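Packing and Warehouse Talk > Fruit and Veg > Grippers on the mixed fruit line, what changes for us?

14 posts, page 1 of 1

toploader_bev
Posted 2nd March
Hello all. I work at a packhouse that does mixed fruit bowls and gift boxes. In December the firm signed up with Clistar for two picking arms on the bowl line, and they go live after Easter. We've been told there are no job losses, but eleven of us work that line at the moment and the plan on the noticeboard shows six, with the rest "redeployed within site". Has anyone been through this? I'd like to know what the work is like afterwards, day to day. I'm not bothered about the sales talk, we've had that.

crate_and_pallet
We had it at Wadivell two years ago. Citrus only, so simpler than yours. The no job losses part was true. What went was the overtime. The arms don't mind staying on till the order's done, so the late finish at time and a half stopped more or less overnight. Some people were down a fair bit a month. Ask about that before anything else, and get the answer in writing.

toploader_bev
Thanks. Overtime hasn't been mentioned once. I'll put it on the list for the site meeting.

nightshift_pears
Depends on what you were doing before. I was packing by hand for 14 years and my wrists are shot. I moved to minding the cell and I wouldn't go back. You clear jams, wipe the pads down, change the trays over and watch for bruising. It's duller but I can sleep at night without the splints on.

crate_and_pallet
Fair enough, but you got the minding job. At ours there was one of those for every three people who came off the line. The others went to goods in, and that's heavier work.

nightshift_pears
True. I was lucky with that and I know it.

gala_or_braeburn
Are Clistar the ones who want your packers to do the teaching? Our place looked at them. The packers use a gripper by hand, the same sort of jaws the arm has, and the machine learns from the recordings. We asked for extra pay for it and were told it was "normal duties". We said no and it's been stuck there ever since.

toploader_bev
Yes, that's them. They've had people on it in pairs, a couple of hours each. I did mine last month. It's an extra 10 minutes break per session and no extra money.

gala_or_braeburn
Then you're training your replacement for the price of a cup of tea. I'd have dug my heels in.

toploader_bev
I did think about it. Two of ours refused and nothing was said to them. I went along with it because I'd sooner the thing was taught by someone who knows fruit. If it squashes everything we'll be the ones repacking it.

sticker_gun
Both of you have a point. The pay question should have been settled before anybody picked up a gripper. At Zetham the union got a one-off payment for everyone who did the teaching sessions. It wasn't a fortune but it set down that it was a separate job with its own rate. Worth quoting.

nightshift_pears
How does it cope with a mixed bowl? Ours is pears and nothing else, and it still took months to stop it marking them near the stalk. I can't picture it doing a lemon and then something tiny straight after.

toploader_bev
That's what I keep asking. It's the shapes and the skins as much as the size. An orange will put up with a lot. A longan is small and wants a lighter touch. The mangosteens have that dry leafy cap on top and if you catch it wrong it snaps off, and the customer sends the box back. I've been closing the jaws round the middle, low down, and leaving the cap alone. 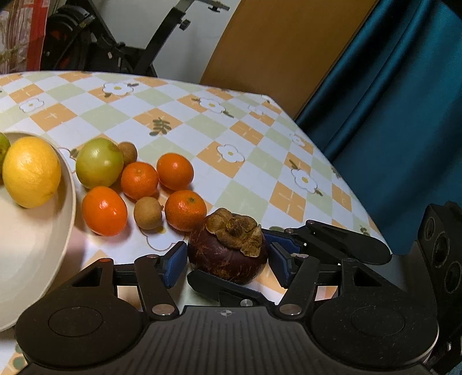 Mangosteen in the jaws, with the lemon in the bowl and the orange, mandarins and longans still to the side.

crate_and_pallet
Blue rubber on the jaws, same colour as the pads on ours. Find out who pays attention to when they wear. We had a run of marked satsumas and the minder got the blame for it, when the pads should have been changed weeks earlier.

nightshift_pears
Seconded. Get pad changes put on the maintenance sheet with a signature next to them, so it doesn't land on whoever is stood there.

toploader_bev
Good, that's going on the list as well. So far I've got overtime in writing, a rate for the teaching sessions including the ones already done, how the minding jobs get picked, and pad changes. The line does around 4,000 bowls in a busy week and they've not said what the target will be with six people, so I'll ask that too.

sticker_gun
Ask if the minding jobs rotate. At Zetham they didn't at first and it caused more bad feeling than the arms did. They swap every fortnight now and most people have had a go.

gala_or_braeburn
I still say no pay, no teaching. But let us know what they come back with, ours will be watching.

toploader_bev
Will do. Meeting is the week after next.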